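About Vaher

Hi, and welcome! Vaher is a shared workshop with a robot in it. Well, it's a shared workshop with a lot of things in it (three-quarters of them on shelves I keep meaning to label), but the robot is what most people write to ask about, so I'll mostly stick to that.

I started the place out of my garage in Voteswood. I'd been building an arm on a bench between the chest freezer and the snow tires, and a few neighbours who had half-finished projects of their own started bringing them over in the evenings. By the second winter you couldn't get to the freezer. We found a unit behind the old feed store, split the rent between us, and carried everything over in the back of a borrowed pickup. The name is a misspelling from the very first invoice I ever wrote, and I liked it better than what I'd meant to write, so it stayed.

What we do

We're a small non-profit company that runs a workshop and teaches people to build and run simple robots. That covers evening courses, open bench nights, and one long-running group build that anyone who's a member can join. You don't need a background in it! Our members include people who weld for a living and people who had never stripped a wire before they came in. If you can read a drawing and don't mind redoing something, you'll be fine.

The group build is called Flerkis. It's an arm on a bench with a two-finger gripper on the end and a little camera mounted at the wrist, and the whole idea is to get it doing kitchen-sink sorts of chores: picking things up, putting them in other things, taking them out again. It sounds dull written down like that. I promise it isn't when you've spent the evening on it and the fingers finally close where you wanted them to.

Flerkis is the second arm we've built. The first one was my garage arm, and it was a sweet old thing, but the shoulder sagged and the base was bolted to a kitchen countertop offcut that flexed every time it reached. We took it apart for the motors and kept the countertop (it's the coffee table now, come and put your mug on it).

What it cost us

People always ask, so: the parts for Flerkis came to some $2000, spread over a long time and paid for mostly out of course fees. The motors ate the biggest share of that by far. The fingers were the cheapest part and have taken more of our evenings than anything else on the arm. We've changed the shape of them over and over. They started out blunt and square, and they kept shoving things along in front of them, so we went to a taper, which lets you get the tips down beside an object without bulldozing it. The colour was always going to be black because that was the spool we had.

The other thing that took forever was cable routing. I'd love to tell you there's a clever trick to it. We used a lot of spiral wrap and a lot of colourful language, and eventually somebody worked out that leaving a generous loop at the elbow fixed most of our grief.

How an evening goes

Bench nights start with tea and a look at the whiteboard, where whoever ran the arm last has written what it was up to and what annoyed them. Then we split up. One bunch usually works on the hardware, another sits with the laptops going through what the wrist camera saw, and the rest of us set up the table and try things.

Setting up the table is my favourite bit. We work on a dark surface so that whatever we put down stands out, and we've built up a bin full of odds and ends to practise on. Lots of it comes from the thrift store. Bowls are great, because reaching into one means you have to think about the walls as well as the thing you're after. Spongy things are great too, as they forgive you a bit when you squeeze too hard. Put the two together and you've got a good evening's work.

It's slow going, I won't lie. You line up the fingers, you have a look through the camera, you nudge, you look again. The view from the wrist takes some getting used to, with those two big fingers poking up into it, and new members nearly always misjudge how far there is to go. I still do!
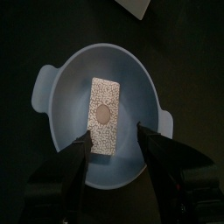 Photo: the author, Reltetti

Getting a grip on the patterned block in the blue bowl means bringing the fingers down either side of it while keeping them clear of the sides of the bowl, and you can see there's not a lot of elbow room in there. We like that block for practice, mind you. The squiggles give the camera something to look at, and the plain oval spot makes it easy to say "no, lower, by the spot" across a noisy room.

Courses and membership

Our beginner course runs for 5 evenings. You start with a single motor on a board and finish by driving Flerkis yourself, with one of us beside you and a hand near the stop button. We keep the groups small so everyone gets a proper turn. After that you're welcome to sign up as a member, which gets you bench nights, a shelf, and a say in what we build next.

Kids are welcome with a grown-up. Dogs, sadly, are not, after an incident with a ball of solder wick.

The next course begins at the end of January and there are still spots. If you'd like one, send a note through the contact form and tell us a little about what you'd like to make. If you've got old motors, bearings, power supplies or interesting bowls cluttering up your basement, tell us about those too! We can usually pick up if you're nearby.

Parking is around the back, and the door sticks, so give it a good shove.

Page last updated 15 Jan 2024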